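We went back to Trurnside on Tuesday to look at the new houses again, this time with a tape measure. The sales office opens at ten and we were early, so we sat in the car and argued about the study.

There are two types left. The Lolik is the three-bed with the kitchen across the back, and the Teuber is the same width but has the extra half floor. On paper the Teuber wins. In person I kept going back to the Lolik. The stairs in the Teuber come down almost into the front door, and with a pushchair and two bikes I can see how that would go.

Meifang Lei showed us round. She didn't hurry us and she knew the answers, including the dull ones about where the stopcock is and which walls will take a shelf. The plot we like has 185 square metres of garden, most of it down one side. The boiler cupboard takes up more of the landing than the plan suggests.

The main bedroom is 36 centimetres narrower than ours now. I measured it twice. Our bed will fit, but only with its head to the window wall, and the big wardrobe will have to go. I spent the evening going through what we own and what we could do without. 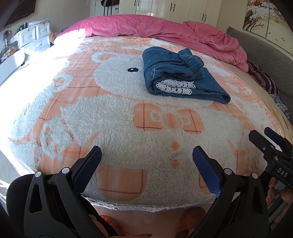
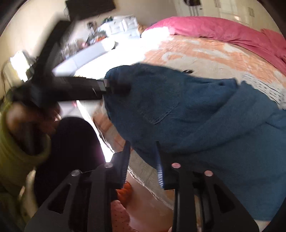
The kitchens are by Irkero in both types. You get a choice of 54 door and worktop combinations, which sounds generous until you see that most of them are grey. We liked a plain green one. It costs £500 extra, and so does moving the sink under the window, and they will only move the sink if you ask before the first fix. I have asked them to put that in writing.

Things I still want to know:

- whether the loft is boarded or just insulated
- who looks after the strip of grass by the parking bays
- how much the service charge went up last year on the first phase
- if the side gate can open outwards

The first phase people have been in since July, and one of them was washing his car when we left. He said the walls between the houses are good and the water pressure upstairs is poor. I've added the water pressure to the list. We have until the end of the month to put the deposit down on the Lolik.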